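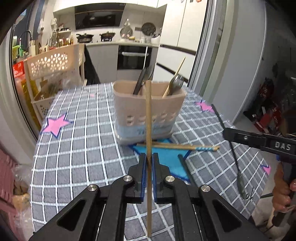 Last modified in May by Nandini Varma

Stars turn into little seagulls at the edges of my pictures - is it the tracker or the lens?

Posted by Gladys Mwakyusa

Hello everybody, and thank you in advance for reading all of this. I've been taking wide pictures of the Milky Way from my sister's back field for a couple of seasons now, and last Sunday I finally sat down and put together a full night's worth, 238 exposures, with the lens wide open the whole time. The middle looks lovely! The stars are round and tight and I was so pleased with myself. Then I scrolled out to the corners, and every bright star there has wings, like a tiny seagull flying toward the center of the picture.

My tracker is a secondhand Plunent, and I lined it up on Polaris the way the booklet says. I've been thinking I must have done that badly, and my brother-in-law says the tripod sinks in the soft ground, which could well be true. Before I spend money on a sturdier tripod (or a new lens, heaven help me), could somebody kindly tell me which one is to blame? I stack in Prutitz, if that matters, and I left all the settings as they came.

Berenice Medrano

Hi Gladys, and welcome to the wings club, we've all been in it. I'm nearly certain it's your lens. When tracking is off, the stars stretch into short lines. Wings that change direction from corner to corner and point in or out from the middle are coma, with maybe some astigmatism mixed in, and fast wide lenses are full of it when they're wide open.

The nice part is that you can check without buying a thing. Take one five-second exposure with the tracker switched off, then look at the corners. A wide lens won't show much trailing in that time, so if the gulls are still there, your tracker and your poor tripod are off the hook. Then close the lens down one stop and shoot it again, then one more. On mine the first stop helped a little and the second cleaned up nearly everything. You do lose light, so plan on more exposures or longer ones - your tracker ought to manage longer ones if the middle is as round as you say.

If only one corner is bad, come back and tell us, as that may be a lens element sitting crooked, and it's a matter for a repair shop.

Josphat Tanui

Just crop it. I crop all of mine.

Vitória Teixeira

I agree with Berenice about stopping down, and would add one small thing about focus. I used to focus on a bright star dead center and call it done. Now I pick one a third of the way out toward the edge, and the corners come out a bit calmer while the center hardly suffers. Check it again after an hour or so, too, when the air has cooled and the lens along with it.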